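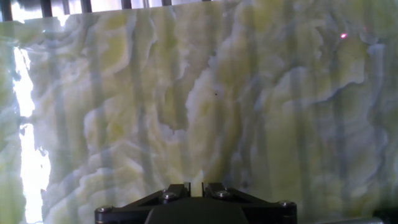
Lemlem Kumsa turned 63 in October and did not want a party. She wanted to walk from her front door in Semley to the house where she was born, 11 miles away, and eat lunch there.

"I'd had enough of candles," she says. "My sister Hamdia kept asking what kind of cake. I told her, bring sandwiches."

The house belongs to other people now. She wrote to them in the summer and they said yes by return mail – they even offered the back porch.
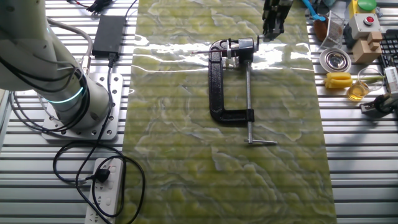 Eight people and a dog

She had planned to go alone. Then Saron Degefa asked to come, and word got out. They left at 8 in the morning and stopped twice. "My knees were fine until the last hill," she says. "After that I stopped talking, and people who know me noticed."

Would she do it again? "Next year, yes. But I'd start with the hill."

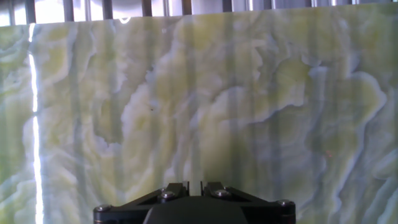 Theophilus Quaye says he would skip the hill altogether and take the river path, even if it adds 2 miles. He is still in for next year, and he wants better sandwiches.

Contact | © Desta Sisay | Back to top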